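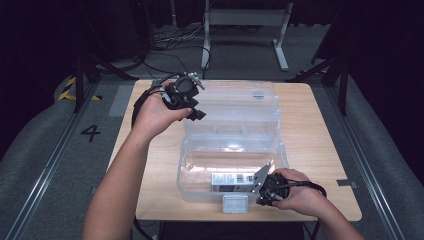

Humaira Orakzai wrote in reply to the last report that clear boxes with hinged lids should settle the matter by themselves: if people can see what is inside, they will stop opening three containers to find one carton, and the labelling can be dropped. I would like that to be right. I have spent most of this reporting period looking for signs of it and have found fewer than I hoped.

The Illstead grant paid for the changeover from the old grey tubs to clear ones, plus the staff hours to repack. The changeover itself is close to done. Of the 70 containers ordered through Skilport, 50 have been filled and shelved. The others are waiting on lids that came with the wrong hinge, and Skilport has agreed to replace them, though without giving a date.

So the purchase side is fine. The part I have doubts about is the claim in our own application that clear walls would cut the time spent looking for things. We wrote that sentence before anybody had tried it. A small carton lying on its side in a deep tub can be spotted quickly, I agree. You still can't tell which carton it is unless the printed side happens to face out, and once a second layer goes in on top you are back to lifting things out to read them. The plastic also throws back the overhead light, so on the upper shelves a full box and a half-full box look much alike from the aisle.

For that reason I have kept the labels, in spite of Humaira's suggestion. They go on the lid, and I'm not certain that is the best spot either. With the lid swung open for packing, the label ends up at the back, where the packer doesn't look at it. Sokden puts theirs on the front wall. We are going to copy them on one bay and see if the complaints change in nature or only move around.

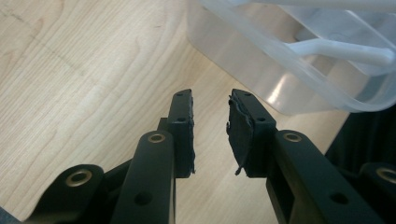 The packing itself has gone better when done at a table than at the shelf, which I did not expect and which costs us floor room we hadn't budgeted for. The working rule is one container at a time, lid open, everything for it laid in front and nothing else on the table. Small flat tins are the nuisance. They slide under cartons, they get left out and packed last, and twice now they have been found in the wrong bay after a box was closed up in a hurry. A tin tray insert was quoted by Lashari at a price I have not passed on, as I don't believe inserts are the answer to people rushing before lunch.

We ran one retrieval check in September. Staff were given 34 requests, split between the new containers and the old tubs that haven't been emptied yet. The clear boxes came out ahead, but only slightly, and the people doing the looking had packed those boxes themselves the same month. I'd ask that the result not be quoted anywhere as a finding. It needs repeating with people who weren't involved in the packing.

Spending is under the approved amount so far, mostly due to the hinge problem holding back the final invoice. I don't want to call that a saving.

For the next period I'm asking for three things: permission to move the leftover labour hours into a second retrieval check, a decision on whether the old tubs may be disposed of or have to be kept until the grant closes, and one more work table. If the table is refused we can carry on with what we have, at a slower pace, and the replacement lids will be fitted whenever Skilport gets them to us.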